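4. The short journey as part of the outing

4.1 Why we began with the walk

Most of what has been written on brewery visiting, including a fair amount of our own earlier work, begins at the door of the brewery. The visitor arrives, is handed a glass, is shown the copper and the steel, hears a little of the family story and is steered in the end towards the shop. We have nothing against the door, and we have spent many happy afternoons on the far side of it, but when we sat down with the first few interviews from Prellport we noticed how long people took to reach it in the telling. They began with the bus, or with the neighbour who had promised to come and then hadn't, or with the lane behind the chandler's where you can cut through if the gate is open. One woman, asked simply what she had thought of the tour, had been speaking for a good quarter of an hour before she got to the tour at all. It seemed a pity to edit all of that out, and this section is our attempt to put some of it back.

The people in our study were, for the most part, visiting places close to home. Prellport residents went to the Negri brewery on the old harbour, Durniver residents went to the cluster of small taprooms along the canal, and a smaller group from both towns made the slightly longer trip out to Kulstead, where the brewery kitchen serves food and the August beer festival takes over the whole yard. Nobody in this group slept away from home, and so very few of them would appear in the usual visitor figures. Several were surprised that we wished to call them tourists in the first place. "I only went down the road," one of them told us, rather firmly, and we have kept her phrase in mind throughout.

4.2 How the material was gathered

The full method is set out in Section 3 and we shall only recall the parts that matter for what follows. We sent 2000 invitation cards to households in the two towns, and from those who replied we chose 39 people for long interviews, trying to keep a fair spread of ages and of streets. Each was asked to make one outing of their own choosing to a brewery or taproom and to keep a loose diary of the day, written in whatever form they liked. Some sent us neat typed pages. Others sent the backs of receipts, and one sent a beer mat with a very good sketch of a heron on it, which we were sorry not to be able to code.

We asked that the diary should start when the person began getting ready and stop when they were properly home again, with the kettle on. This instruction turned out to be the most useful thing we did. It meant that a great deal of material came in on the subject of coats, bags, umbrellas, what the children would and wouldn't wear, and whether it was worth changing out of one's work clothes for a place with sawdust on the floor.

4.3 Dressing for somewhere nearby

Clothing and footwear came up so often in the diaries that we gave them a theme of their own. There was a real uncertainty about how to dress for a trip that was more than an errand and less than a holiday. The Negri brewery asks visitors to wear closed shoes on the cellar tour, and this is printed clearly on the ticket, but the diaries show people weighing it against other things they cared about: looking nice for a birthday, managing the cobbles, keeping up with friends who walk faster. Durniver people worried about mud on the towpath. Those who went to Kulstead worried about standing for a whole afternoon, and several decided the matter on the bus, too late to do anything about it.

It would be easy to treat such remarks as chatter, and we admit that we very nearly did. On a second reading, though, they struck us as one of the places where the outing gets its sense of occasion. A person who stops in the hallway and thinks about which shoes to put on has, in a small way, already set off. The participants who described this moment at some length also tended to write more fully about the rest of the day, and they were more inclined to describe familiar streets as if they had some interest in them. We wouldn't wish to make too much of this with so small a group, and a livelier writer will naturally be lively about everything, but the pattern held in both towns and it deserves a proper look by someone with a larger sample.

4.4 Distance and what it felt like

The walk from Prellport station to the Negri brewery is around 1660 metres by the harbour path. Hardly any of our participants gave it as a distance. They gave it as a length of conversation, or as the time it takes to eat a bag of chips, and in one case as "just far enough to get over an argument". Those who had lived in the town longest tended to think of it as shorter than newcomers did, and were also the least likely to have walked it for pleasure before we asked them to. 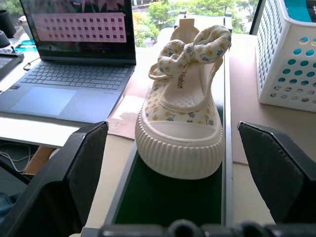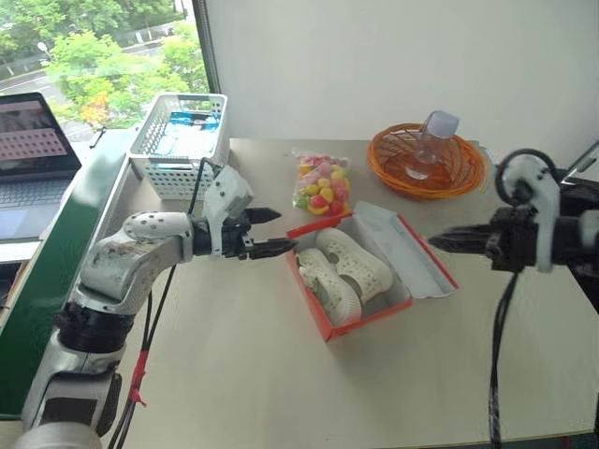 Figure 2. Footwear: floral canvas shoe with fabric bow (first image); white sneakers in an orange shoebox (second image).

The Durniver walkers were a different case again, as the canal taprooms are strung out along the water and there is no single arrival to speak of. Their diaries have a pleasant, wandering shape, with a stop, a stroll and another stop, and it is often hard to say where the journey leaves off and the visit begins. We tried at first to mark the boundary in our coding and gave it up after a couple of weeks. One of the taprooms has put a bench and a water bowl for dogs a good way up the towpath from its own front door, and almost everybody who passed it wrote about it warmly, including two people who never went inside and had their drink elsewhere.

For Kulstead, the bus did much of the work that walking did in the other places. Participants spoke about the view from the top deck, about running into people they half knew, and about the driver calling out the stop on festival afternoons. The return trip was remembered less kindly. The last bus leaves Kulstead before the kitchen closes, and this one awkward fact coloured a number of otherwise cheerful accounts, with people eating faster than they wanted to or leaving a band in the middle of a song. When we asked what would have improved the day, a later bus was mentioned more readily than anything to do with the beer, the food or the tour itself, and we return to the timetable in Section 5, where the brewery's own view of the matter is also given.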